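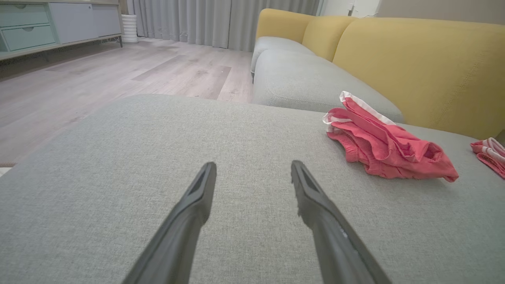
Dhillon Stage 33 in-ear monitors: review after a club run

Reviewed by Khadija Zaki
10 January 2024

The Stage 33 is a wired, universal-fit in-ear monitor with three balanced armature drivers per side. Dhillon sells it to working bands as a first step up from single-driver earphones. I play bass and sing backing vocals in Jonumano, a four-piece rock band, and used one set for 18 shows in October, plus the rehearsals before them. The set was bought at retail.

In the box

Two earpieces, a detachable cable, a zip case, a cleaning brush, a quarter-inch adapter, and ear tips: silicone in three sizes, foam in two. The foam tips are the ones to use. With silicone, the seal broke on open vowels and the low end went with it. The large foam pair lasted nine shows before it stopped springing back. Replacements fit a standard nozzle, so there is no need to buy them from Dhillon.

Setup

All shows used the same chain: the house or support desk, one stereo aux send, a Sernex wireless transmitter, and a Sernex beltpack with its limiter switched on. For rehearsals I used a wired headphone amp. My mix was bass, kick, snare, my vocal, lead vocal, and guitar panned a little left, with a pair of ambient mics low underneath where the venue had them. No EQ was applied at the beltpack.

Sound

The low driver reaches the bottom string of a four-string bass without strain. Pitch is easy to follow. There is a mild rise in the upper bass that makes kick and bass overlap if both are sent at equal level; pulling the kick down 3 dB fixed this for me and I left it there for the run.

The midrange is forward. Vocals sit on top of the mix with less send than I am used to, and I could hear tuning problems in the backing parts that I had been missing on wedges. Distorted guitar is less flattering. Two guitars panned to the center turn into one block, so ask for them to be spread.

Treble rolls off early. Hi-hat is present, ride cymbal is dull. For a drummer this may be a real fault. For three hours of van, soundcheck and set, I was less tired than with the Hemport set I used before, which is brighter and shows more detail in the cymbals but was harsh on snare.

Isolation

With foam tips seated correctly, stage noise drops enough that I ran the beltpack lower than before. Our drummer hits hard and the smaller stages put me within arm's reach of the crash. At the Hemport set's usual volume setting the Dhillon was too loud. The one measurement I have from the run is 98 dB at the mic stand during a full-band soundcheck, taken with a handheld meter, slow response. I have no equipment to measure the level inside the ear, so treat the isolation comments as listening impressions only.

Crowd noise also disappears. Between songs I could not hear anyone speaking from the front row unless there were ambient mics in the mix. Singers who talk to the audience should plan for that.

Cable and connectors

The cable is the weak part. It is thin, twisted, and uses two-pin connectors. The ear hooks have no memory wire and came loose when I moved my head quickly. The right side began cutting out at show 14. Cleaning the pins brought it back for one night. I finished the run on a spare cable from another maker, with a stiffer hook, and had no more dropouts. Dhillon replaced the original under warranty in 31 days, too long if it is your only one.

The plug is a right angle with a wide collar. It fits the Sernex beltpack but presses against the antenna. A straight plug would be better.

Comfort

Shells are small and sit flush. No pressure points after a 75-minute set. Sweat got behind the faceplate on the left side and left a faint mark, with no effect on sound so far.

Compared with the Hemport

Hemport: better treble, better cable, worse isolation, larger shell.
Dhillon: better bass, better vocal clarity, easier at long exposure, poor cable.

Verdict

Recommended for bassists and singers who budget for a second cable. Guitarists should try a set first. Drummers should look at something with more top end.

Sound: 4/5
Isolation: 4.5/5
Comfort: 4/5
Build: 2.5/5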